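Shared Practice for Bin-Picking Cells: Interim Report to the Espinoza Fund

Submitted by the Skitton Working Group on Robot Cell Practice
Date of submission: 2018-01-15
Prepared by Beverley Staniforth and Bram Van der Linden

1. Purpose of this report

This report describes work completed in the first half of the grant period and sets out what remains to be done. The grant supports the writing and trial of a common code of practice for laboratories and small workshops that run picking cells with a single industrial arm. The code covers cell layout, cable routing, object sets, operator conduct and the keeping of run records. It is intended to be used alongside the safety standards that already apply to each site and does not replace any of them.

2. Work completed

The first draft of the code was circulated in July to the three participating sites, Skitton, Pudum and Erkia. Each site was asked to apply it to one working cell and to return written comments. All three did so. The comments came to 294 separate items, of which the largest share concerned the section on run records. Adoración Llorente led the review and prepared the revised text now in use.

The main changes in the second draft are as follows. The section on layout now requires that bins be held by a mechanical fixing and that their position be checked at the start of each session. The first draft allowed tape alone, and two sites objected. The section on cables asks that the dress pack be inspected through the full range of wrist motion, with attention to any loop that stands away from the arm. The section on objects requires a written list for each set, including transparent and reflective items, which the sites had been recording inconsistently.

A target of 2,000 logged pick attempts under the revised rules was agreed with the Fund at the outset. The sites have together logged 3,452. Of these, 3,000 have complete records in the agreed format. The remainder lack either an object list or the name of the operator, and will be left out of the final analysis unless the missing details can be recovered from site notebooks. 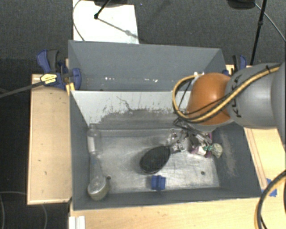
Figure 1. Arm working over a bin of mixed small objects, with clamps on either side of the bins.

3. Findings to date

Wear on bin surfaces was not mentioned in the first draft. Scuffed metal changes how light is reflected toward a sensor, and a worn panel can look quite different from the same panel when new. The second draft therefore asks sites to note the condition of floors and walls in the cell record and to repeat the note whenever a bin is replaced. Gareth Stockdale has written a one-page form for this purpose, which Pudum has adopted.

Clamps have proved acceptable as a fixing for bins in trial cells. The code now asks that handles and bars be included in the collision model used for motion planning, and that clamps be checked by hand before the arm is enabled. Erkia has asked whether permanent brackets should be required for cells in daily use. The working group has not reached a view on this and will report on it at the end of the grant.

Compliance with the start-of-session checklist was uneven. Operators at Skitton found it too long and tended to complete it after the first run. Callum Lockwood has shortened it to a single side and moved the items that apply only once a month to a separate sheet. Early returns on the shorter version are better, although they come from one site.

4. Difficulties

The site visit to Erkia was postponed while its cell was being relocated. The delay has pushed the comparison of record keeping between sites into the second half of the grant. No additional funds are requested. A small underspend on travel will be carried forward to cover the visit.

5. Next steps

The working group will complete the Erkia visit, close the outstanding comments on the second draft and issue a final text for approval by the three sites. A short training note for new operators will accompany it. Questions on this report should be addressed to Beverley Staniforth at the Skitton office.

Shares: 6 | Comments: 0

Related documents
Start-of-session checklist, short version
Bin condition form and notes for completion
Summary of comments on the first draft
Terms of reference of the working group

Contact | Copyright Skitton Working Group on Robot Cell Practice | Back to top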